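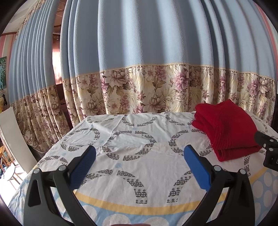
Left and right fingers open, blue pads on, red knit folded on the bed.

25/09/2025. Gripper build, notebook 3. Pads and linkage mostly.

Spare room again. Shared bench is full of Zachary's Cusi enclosure until he finds his M4 taps, so all fabric work is on the bed for now. Fine by me, soft surface is what we want anyway.

Where it stands:
Links reprinted in the matte black, 40 per cent infill. Old set flexed at the outer arm, you could feel it in the trigger before the pads even touched. New ones much stiffer. Cut-outs kept as they were, Ravinder wanted them smaller but the weight matters more at the end of a long session.

Pins are the ground steel ones. Press fit in the fingers, slip fit in the arms. First go I had that backwards and had to drill one out — do NOT repeat. Left finger drags a bit at full open, think its the washer. Check aganist the August drawing before blaming the print.

Pads: blue, cast by Josée. Ridges across the face, not along. Bonded to the black backing with the Zokitz two-part, left overnight with a clamp on. One corner lifted on the earlier pair so scuff the backing properly first. 

Knit is the hard one. Cotton sheet slides about under anything you pick off it, and ribbed wool wants to stretch before it lifts. Going in steep just pushes the stack along. Shallow approach, close late, take a proper fold and not the top layer only. Tanner reckons a softer pad would do it, I reckon its geometry. To argue over.

Logger: 655 frames dropped on the last long run, all in one lump. Buffer set to 2000 now. Demetrio says the Dravance hub browns out when the second unit is plugged in as well, so next run on separate supplies. If that fixes it I owe him a cable.

Light: white floor near the window blows out completely, exposure hunts every time the gripper swings that way. Lock it before starting. Wrote this last time too and still forgot.

Pinch on the red jumper, both pads closed on a fold next to the dotty cover. Pads meeting face on, which is all I was after from the shim change.

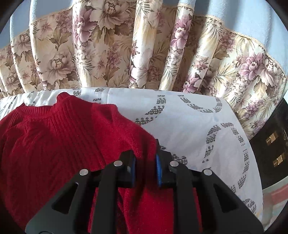
To do
Washer, left finger.
Second pair of pads from Josée, same mix, ask for the softer one too so Tanner can have his test.
Bag up spare pins and LABEL them, press and slip look the same.
Trigger spring — try the Brundeo one, current one tires the thumb.
Move back to bench when Zachary is done.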